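Notebook, textile bench, Multside
May 19, 2024

Pilling and wash shrinkage, dark sock lots. Continues from the previous entry, which stopped at the conditioning step.

Conditioning was cut short last time when the humidifier tank ran dry. Restarted it and left everything on the racks overnight with the lid vents open. Room log is flat from early evening on, so I am treating all specimens as conditioned.

Lots on test:
Patov, cotton-rich, terry foot
Ceditz, wool and nylon blend, flat knit
Tamiru, cotton-rich, flat knit, reinforced heel

All dark colours. We picked dark on purpose as lint and pills show up against it, but the grading is harder on the eyes and the light box needs to be the only light on. Overheads off, blind down. Please keep to this or the grades won't compare between people.

Wash programme: 40 degrees, normal spin, ballast made up with the plain white cloths. Line dried flat on mesh. No tumble drying in this series. The Patov lot had 13 cycles, the other two are one cycle behind and will be brought level before the next grading.

Length is measured heel to toe and heel to cuff, sock laid flat, no tension. The cuff is the problem. Pull it straight and it adds length, leave it alone and it curls. Settled on smoothing it once with the flat of the hand, from heel to cuff, then waiting one minute before reading. Repeat readings by the same person now agree well. Repeat readings by two people still don't agree on the terry foot, and I suspect we are pressing the loops down by different amounts. Try the glass plate next time.

Folded edges also hold a crease after drying and the crease reads short. Unfold fully before conditioning, not after.

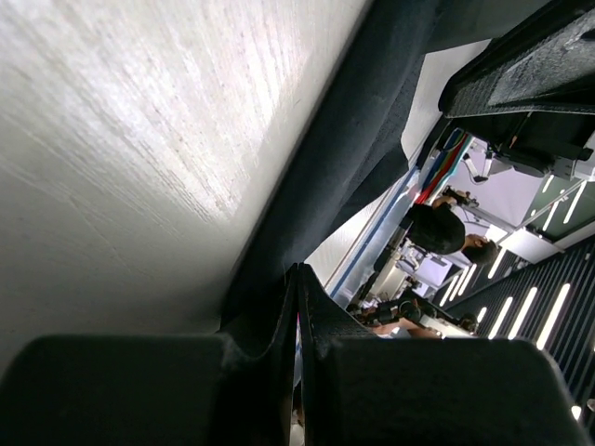 Dark fabric on the pale tabletop. 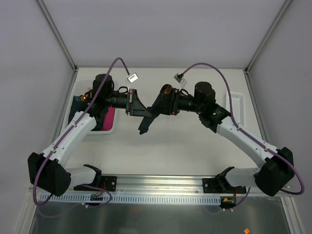
Abrasion. Ran the Ceditz lot first as it has the most specimens to spare. Stopped at 1,052 rubs in place of the planned stop, counter had not been reset after the warm-up run and the difference wasn't noticed until the head was already up. Leaving it as is and writing the true figure on the bags. Fuzz over the whole rubbed area, pills mostly toward the outer ring. No broken yarn under the magnifier.

Tamiru heel: reinforcement is doing its job, base knit beside it is not. The boundary between the two is where the wear starts. Same thing was seen in the August series and put down to a bad batch of yarn. With a second batch doing it I would look at the stitch transfer at the edge of the heel pocket. The loops there are visibly longer than on either side. Cut one sock open along the sole to check and the long loops run the full width of the pocket.

Patov terry: loops flatten early and then nothing much changes. Grading scale isn't well suited to it. A flattened loop is not a pill but it scatters light in a similar way and I have caught myself marking it down. Rotating the specimen a quarter turn under the lamp separates the two. Pills stay bright, flattened loops go dull.

Lint. Collected from the filter bag after each cycle, dried, weighed. Cumulative for the Patov lot is 147 mg. I don't trust the first weighing, the bag was still cool from the rinse when it went on the balance and the reading drifted upward while I watched. Later ones were left in the desiccator first and held steady. Ceditz and Tamiru bags are dried and labelled but not weighed.

Colour transfer onto the white ballast cloths: faint on the cloths run with Ceditz, none that I can see with the other two. The faint ones have been kept back in the grey envelope. Don't put them back into ballast.

Balance calibration sticker is past its date. Checked with the small reference weights and it reads correctly, but it still needs the proper visit before anything goes into a report.

To do
Bring Ceditz and Tamiru level on cycles
Weigh remaining lint bags
Glass plate for length on the terry foot, two people, same socks
Reset rub counter after warm-up, add a line to the start sheet
Order abradant cloth, last roll is open
Second Tamiru sock cut along the sole, other foot of the same pair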